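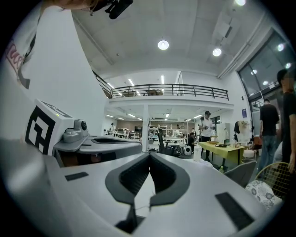 Ozan Tatlı reckons a projection needs a blank wall and I should stop pointing mine at things with windows in. We've been having this argument since September, so I'm taking it to the rest of you. Thread!

**1/**
For anyone new: I make slow video pieces and throw them onto buildings after dark. The current one is called Hindoto, it lasts 17 minutes and it's mostly river water, filmed from a bridge and then layered over itself until it stops looking like water and starts looking like cloth (or smoke, depending on who you ask).

**2/**
It's going on the side of the old Jirwood mill, the long side facing the canal. Brick, four storeys, windows all the way along. Ozan says the windows will eat the picture. He's right that they eat some of it. Glass doesn't catch light the way brick does, so you get rows of dark oblongs with the river going round them.

**3/**
But I love the dark oblongs! I did a test last month with one projector on the far towpath and the whole wall looked like it was under a weir. A man walking his dog stopped and watched all the way through, then asked me if it was meant to be doing that. I said yes. He said "fair enough" and went home.

**4/**
Bit of history. The water footage started life in a gallery piece called Buthelezi, which was three small screens on the floor of a very cold room. You had to crouch to see it. 63 people signed the visitors' book and I think half of them wrote something about their knees.

**5/**
Kagiso Visser saw that one and said the middle screen wanted to be enormous. I sulked for a week and then went out and borrowed a bigger projector. I've kept the middle screen's footage nearly whole, chopped the left one up for the ending, and dropped the right one completely. Goodbye to the ducks.

**6/**
Colour has been the real headache. On a monitor my greens are lovely. On old red brick they go to mud. So I've regraded the lot, pushed everything towards blue and white, and left one patch of orange near the end where the sun comes through. On the brick that bit absolutely glows.

**7/**
People keep asking about sound. There isn't any on the wall itself. Tae-yang Yang made me a gorgeous track for it, all bowed metal and breathing, and we tried it on speakers by the lock and it just fought with the actual canal. The lock gates leak and they make their own racket. So the track will be a download, and you can listen on headphones or not bother.

**8/**
Tae-yang took this very well, considering. He's now playing it live at Dasteo the week after, in the dark, with no pictures at all. Go to that. I'll be the one sitting at the back trying not to imagine pictures.

**9/**
Nerdy bit, skip if you like — I mapped the wall by hand. 18 evenings of nudging corners about with a mouse, and one evening when I'd knocked the tripod and had to start again from the drainpipe. I know there's software that does it in a minute. I wanted to know where every sill was.

**10/**
Still frames: there are 561 of them pinned up in my hallway in running order, which is how I finally spotted that minutes six and seven were the same shot twice. Months I'd been watching that. It's fixed now and the piece moves along much better for it.

**11/**
Replying to a few of you in one go. Yes, you can watch from the bridge. Yes, it loops, from half past eight until eleven. If it rains we carry on, wet brick looks better if anything. If there's fog we also carry on, but you might have to take my word for what's up there.

**12/**
Howard Wragg asks whether I've thought about putting shapes in the windows, little figures and so on. I have, and I tried it with a heron. It looked like an advent calendar. Sorry Howard.

**13/**
And Ozan has now sent me a photo of a blank wall behind a supermarket with the message "just saying". It's a very nice wall, I'll give him that. I've asked who owns it.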